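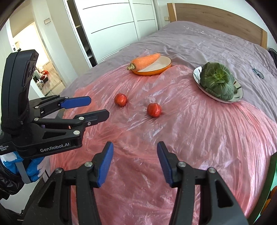
*Two tomatoes, a carrot and a pair of grippers, one marked GenRobot.AI, ready for a session on the duvet.*

Groceries have never had so much attention. The idea of a hand-held gripper is simple enough: you do the chore, the tool records how it went, and some future robot gets the benefit of your experience with salad. You, meanwhile, get a sore thumb.

Natnael Gebru has spent most of December doing this for Mersha, a small outfit in Kulonthorpe that takes orders for household recordings. A standard order is 2200 clips of one sort of job. He delivered 2199 of the last one and had a polite email about it.

I had a go myself. The jaws open wide and the blue pads are ridged, so a tomato feels less doomed than you'd expect. Moving one to a plate with a single gripper took me 22 seconds on my first try – a toddler would have been quicker, and would have eaten it. Using both hands at once is harder. My left kept wandering off to see what my right was doing.

Gebru's advice was to slow down and stop apologising to the vegetables.

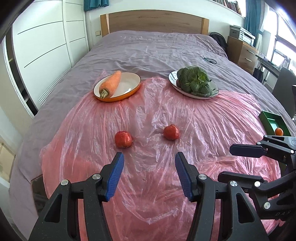
## What you get for the money

Mersha charges £3546 for a full order, with sorting and a first check included. Kukitz and Grindo both quote less, though neither would tell me who does the checking. You supply the list of chores. Mersha supplies the shopping, and Gebru says he is thoroughly tired of bok choy.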